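Two arms, one chessboard, and the clearing-up part of our club task is driving us nuts
Posted in: School Clubs & Competitions > Robotics

Fongchan Rattanakul

Hi everyone! I help out with an after-school robotics club, and this year we signed up for the tabletop round of the Kinnear challenge. The kids picked a tidy-up task: clear the phones off the chessboard and the table without disturbing the chess pieces. It sounded easy when we wrote it on the whiteboard back in February, and I will admit I was the one who said so.

We drive both arms by hand to record practice runs, then train on those. So far we have 298 runs saved, and the students have been really patient about it (more patient than me). The trouble is the phones. When the trained program takes over, the right arm closes on a phone well enough, but then it swings it low across the board and a pawn goes over. The left arm mostly hangs around in the middle and gets in the way. 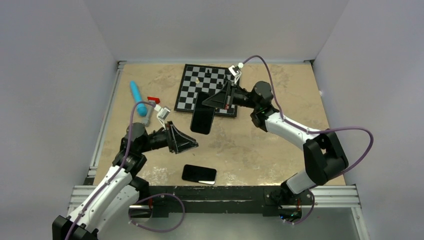 Right arm with a phone over the board, left gripper open and waiting.

We've tried slowing everything down and we've tried starting the phones in different spots. Slowing down helped a little – the pieces fall over more politely now. Should we keep recording until we hit 500, or is there something wrong with the way we're doing the runs? The two students who do most of the driving have quite different styles, if that matters. Any help would make a bunch of ninth graders very happy.

Zeeshan Satti

What a fun project, and please tell your students they're further along than my group was at this stage! We did the Kinnear tabletop round with a similar two-arm setup, and we had almost this same problem with a stapler.

I don't think more runs will fix it yet. Watch a handful of your saved ones back and look only at the moment right after the grip closes. I'd bet one driver lifts straight up and the other slides sideways while lifting, and your program has learned something halfway between. That was exactly our trouble. We sat everybody down and agreed on one path: close, go straight up until the phone is well above the tallest piece, stop for a beat, then move across. We threw out the old recordings, which hurt, and started over. With 249 clean ones we did far better than we ever had with the big messy pile.

For the left arm, give it a proper parking spot off to the side and have every run start and finish there. If it sits near the middle while your driver thinks about what to do next, it will learn to sit near the middle. You could also let it handle any phone lying on the open table and keep the right arm for the board.

One more thing, check where they grab. A phone held by one end hangs down a good way below the fingers, so the lift has to be higher than it looks from the driver's chair. Ours sat down low and misjudged it every time until we had them stand up.

Good luck, and do come back and tell us how it went!

Rikden

try heavier chess pieces lol. or a bit of putty under them if the rules let you, ours didn't

Fongchan Rattanakul

Thank you both! Zeeshan, you were right about the drivers. One lifts and one slides, and now they're arguing over whose way is better. We're going with straight up. No putty allowed, I checked the rules this afternoon.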